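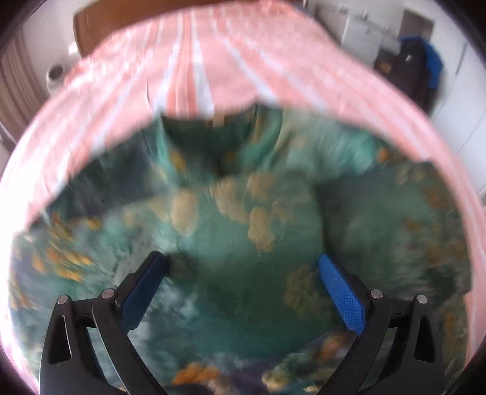
ctibor_k
Posted at 7:42 pm
I would like to ask about washing duvet covers at home when the tap water is very hard. We moved to Clulen in January, and since then our cotton bedding comes out of the machine stiff and a little gray. My wife likes strong patterns, so most of what we own is similar to the teal-green fabric with the mustard and ochre blotches, and on such colors I notice the dull film sooner than on white. I use a liquid detergent for colors, 40 degrees, the long cotton program. I have tried more detergent and I have tried less detergent. With more it smells nicer but feels worse. What do you do in this situation? I prefer not to buy a big water softener, because the flat is rented.

Ctibor Kopecký

marrow_lane
Posted at 7:58 pm
Welcome to Clulen, the kettle will be next. You need powder. Liquid has much less in it to deal with the hardness. I switched four years ago and my towels bend again.

ctibor_k
Posted at 8:10 pm
Thank you. But is powder not bad for dark colors? I have read that it leaves white marks on navy and purple.

marrow_lane
Posted at 8:15 pm
It can if you stuff the drum. Get a color powder without bleach and leave a hand's width of space at the top. A double duvet cover goes in alone or with two pillowcases, that's all.

Pivix
Posted at 8:31 pm
I don't agree with powder for everything. I have a Tuveo washer with a short cold rinse and powder stayed in the corners of the duvet cover every single time. What worked for me was staying with liquid and adding a separate softening agent (sodium citrate, sold in bags) to the drawer. Not fabric softener! That is a different thing and it makes the film worse.

Also button the cover before it goes in. Otherwise everything else crawls inside and comes out dirty in a ball.

hollis56
Posted at 8:40 pm
Vinegar in the rinse. Costs nothing.

Pivix
Posted at 8:44 pm
Vinegar is hard on the rubber seal if you use it every week. I replaced one.

hollis56
Posted at 8:52 pm
I have used it for nine years in the same machine, half a cup, and the seal is fine. Maybe yours was old.

Pivix
Posted at 8:55 pm
It was two years old. But okay, half a cup is less than I was pouring.

Trevor
Posted at 9:20 pm
Before buying anything, do a strip wash to get the old deposit out, or you will be judging the new detergent by the old dirt. Fill the machine, no detergent at all, citrate only, 40 degrees. Look through the door after ten minutes. If you see foam, that is detergent left in the cloth from before. Repeat until there is hardly any. I needed three rounds for a quilt cover.

One warning for bright prints: do it separately the first time. Some of them let go of a lot of color, and the teal ones are bad for it in my experience.

ctibor_k
Posted at 9:37 pm
This is very useful, I did not think about the old detergent. Does the drying also matter? We dry on a rack in the bedroom, and the cover lies in folds because the rack is too small.

marrow_lane
Posted at 9:49 pm
Yes, a lot. Shake it hard before you hang it, and again when it is half dry. Put it over a door if the rack is small.

hollis56
Posted at 9:51 pm
Not over a varnished door.

ctibor_k
Posted at 6:18 pm
I return with a report. I made the strip wash with citrate, and there was so much foam that I called my wife to look. The second round had less, the third almost nothing. The water stayed nearly clear, so the teal did not run. After drying over the bathroom door (painted, not varnished) the cover is softer, but the gray film is still there on one side. Next week I will try the color powder with a half-full drum. If marks stay in the corners I will go back to liquid and citrate as Pivix wrote.

Trevor
Posted at 6:45 pm
Is the film on the side that faces out on the bed? Then it might be wear and no powder will fix it.

ctibor_k
Posted at 7:03 pm
It is the upper side, yes. I will tell my wife carefully.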